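December 29, 2020
Notebook, two-arm whiteboard project (Landura bench)

Really good session! Both arms are on the front rail and talking to the same script, so the Bukden club demo in March feels possible now. The job for the students is simple to say and hard to do: two arms sharing one small whiteboard without getting in each other's way. I love this problem. 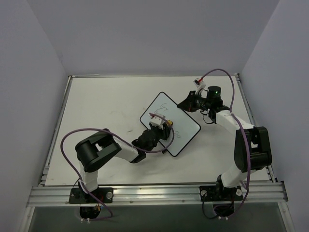 Moved the waypoint list into its own file, 32 points per arm, so the beginners can edit it without touching the main loop. The Beaudoin team want a speed slider as well - fine by me, as long as it starts at the slow end. Logged 1368 lines and only 16 were timing warnings, all from the left arm. I suspect my sleep call and not the motors.

Still to sort: the shared zone. At the moment each arm asks for the whole board when it only needs half. Splitting along the diagonal might be neater, given how the board sits. Try that first next time.

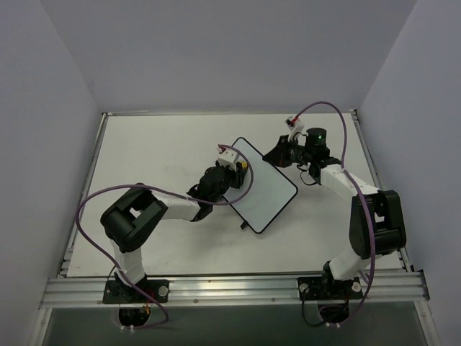

Both arms in over the board, right gripper at the upper-right edge.

Saved the settings as Doritz 267. Please don't overwrite them! Copy the file and rename it. Need to write up the homing steps for the new members too, and check the spare cable ties.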